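**Noonan linen and garment service moves to single-bin sorting**

The commercial laundry at Noonan changed its sorting procedure in April, combining flat linen and children's clothing in a single intake stream before separation at the folding tables. The site handles work for Civska, which supplies bed linen to short-stay accommodation, and for the Dosthorpe clothing exchange.

Under the previous arrangement the two categories were booked in, washed and dried on separate shifts. Small garment loads often ran well below drum capacity. The new procedure groups items by colourfastness and drying temperature, with denim still washed apart from whites and brought together with them only at the tables.

Intake for the first month was 1,529 items, of which 211 were denim garments with elasticated openings. These are treated as a distinct class. Gathered hems hold moisture longer than the surrounding panel, and a garment that reads dry at the leg or body can remain damp inside the casing. Drying time for the class has been extended by 30 minutes at the low setting.

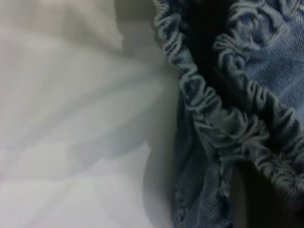
*Faded blue denim with gathered elastic edges beside white fabric.*

Folding instructions were also revised. Elasticated edges are to be left relaxed and laid parallel, and the garment folded across the body panel – never along the casing. White sheets are shaken out, squared at the corners and folded in thirds. Pressing is limited to sheets and pillowcases. Denim is neither pressed nor starched.

The Nulitberg depot, which uses the same tables and dryers, will adopt the procedure once its labels have been reprinted. It returned 137 garments for re-drying last quarter, most with damp waistbands.

Drop-off hours at Noonan are unchanged. Sunday collections remain suspended, and customers with mixed loads are asked to empty pockets and fasten press studs before bagging.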